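Straws on the tables or behind the counter?
Small Café Talk > Front of House > November 2024

esavano
Hello everybody. We have a small café with 8 tables and I want to ask how you store the straws. Until June all our straws stayed at the counter. Now my partner wants a container on every table. I am afraid that people take five when they need one.

Tejada_Coffee
Keep them at the counter. We tried on the tables for two months and the children played with them all day.

predetti
I don't agree with Tejada. If each straw has its own wrapper, the table is fine. Guests don't have to stand up, and my staff walks less.

Tejada_Coffee
And who picks up the wrappers? We found them between the bench cushions every evening.

sivitz11
A "clean as you go" sticker helped in our place, but only a little. I would put out the wrapped ones and keep the loose ones in the back, because everybody touches them.

esavano
Thank you for the answers. We have both kinds now, the dark gray ones in wrappers and the green ones without. I think I will do as sivitz11 says. The wrapped ones can stay in the clear container, and for the green bundle I will look for a box with a lid. The container must be tall, otherwise the long straws fall over the side.
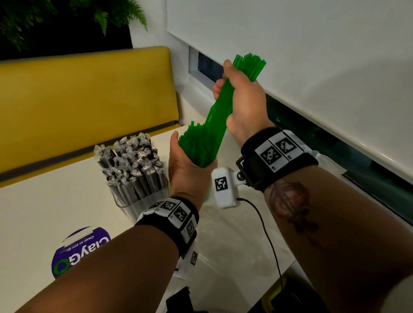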